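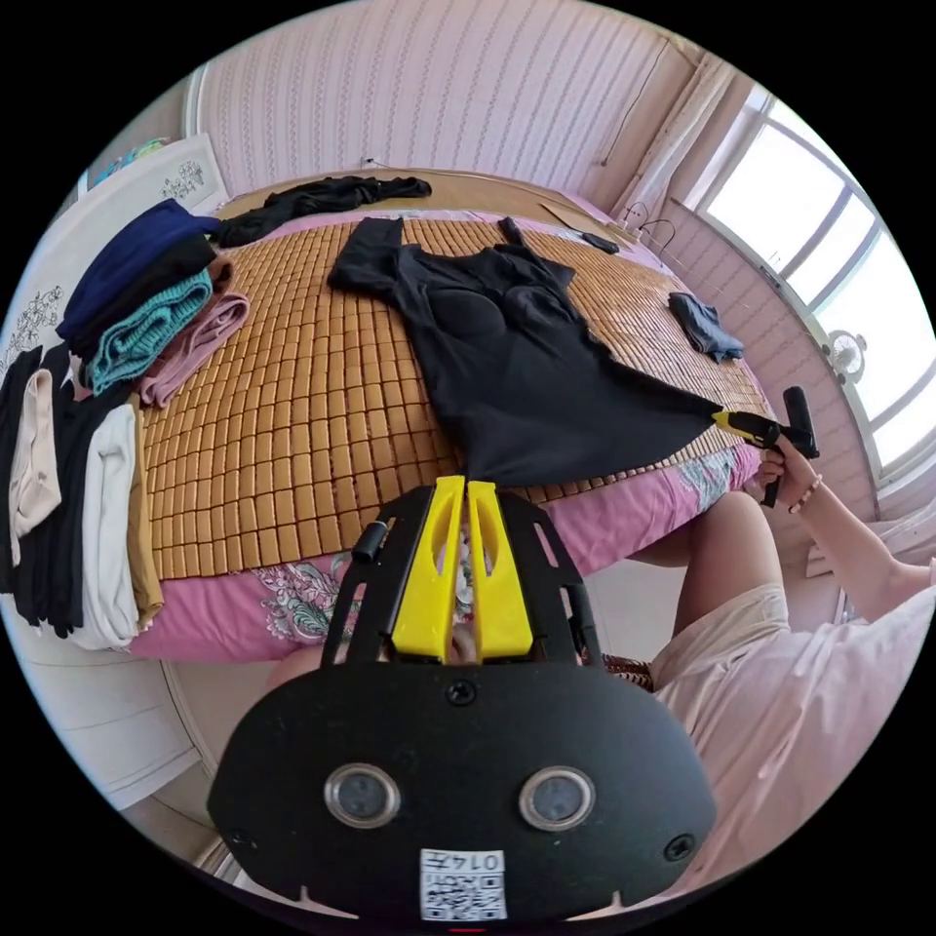

Flat surface first, folding second

Przemysław Szczepańska has handled garments for most of his working life, first in a hotel laundry and now at Dollau, a small service that sorts and refolds household wardrobes. We met on January 17, 2018 to talk about the part of the job he considers least understood, the surface the clothes are folded on.

His preference is a bed with a bamboo tile mat over the sheet. A bare mattress gives way under the palm, he explained, and the fold line wanders. "You press in one place and the cloth lifts in another. With the mat you get a firm top that still has a little give. The tiles sit in straight rows, so you also have a guide for your edges."

The mat has one drawback. Fine straps can slip into the gaps between tiles and catch when the garment is pulled. Szczepańska lifts at the hem and sets the piece down again. "Never drag it. If it has to move ten inches, pick it up."

I asked about garments with molded cups, which many people push into a drawer in whatever shape they come off the line. He treats them as a separate class. The garment is laid out at full length with the straps toward the headboard and the hem toward the person folding. The cups stay face up and are not creased. A flared hem is brought in from both sides until it is no wider than the bust, then the skirt is turned up in 2 folds, stopping below the cups. The straps go behind.

"The mistake is folding across the cup," he said. "After a month in the drawer it has a dent, and the dent does not come out with steam. You may get some of it back by hand."

Slick fabric needs more attention at the corners. He takes the lower corner, draws it out until the wrinkles along that side relax, and only then does the same on the other side. Pulling both together, in his view, sets a diagonal that shows up later.

Finished piles go along one side of the bed, and unsorted pieces stay near the headboard or on the opposite side. Ribbed knits are folded and never hung. He puts them low in the pile when the pieces above are light, and on top when they are not. Dark items are kept together where possible, mainly for lint.

Drawer size decides the rest. For a standard drawer he works to a finished width of 300 millimeters, measured once with a card template and then judged by eye. Piles stop at 4 pieces. "Higher than that, people pull from the middle and you are called back in June."

He does not use folding boards. Dollau tested one and returned it. "It was good for shirts. Most of what I fold is not shirts."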